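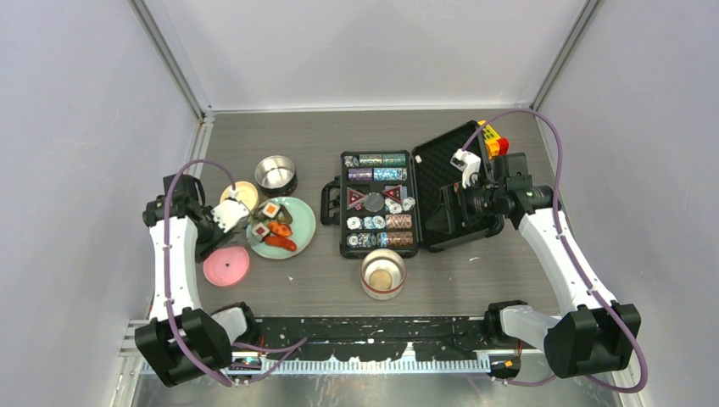 Call for participants: remote operation of a two-arm workcell

The Hikis group at Undcombe is recruiting adults for a study of how operators divide a task between two robot arms. The work follows the Fatitz study, in which 3,651 demonstrations were recorded on table-top tasks such as handling lids, closing cases and moving small items between a plate and a bowl. In that study, policies trained on demonstrations from mixed-experience operators completed 83 per cent of held-out trials. We now want to measure how much of that result depends on the operator's choice of leading arm.

What you will do

You will attend three sessions at the Beltrán building. In each session you control both arms from a seated station and complete 40 short trials. Objects and starting positions change between trials. Some trials fix the leading arm — others leave the choice to you. Arm motion, gripper state and video of the table are recorded. Your face and voice are not.

Who can take part

Aged 18 or over
Normal or corrected vision
Full use of both hands
No previous experience with robots needed

Left-handed participants are particularly welcome. People who took part in the Fatitz study are not eligible.

Sessions run in July, including Sunday afternoons. Travel costs are refunded. To apply, ask for the screening form at the Hikis office, Undcombe.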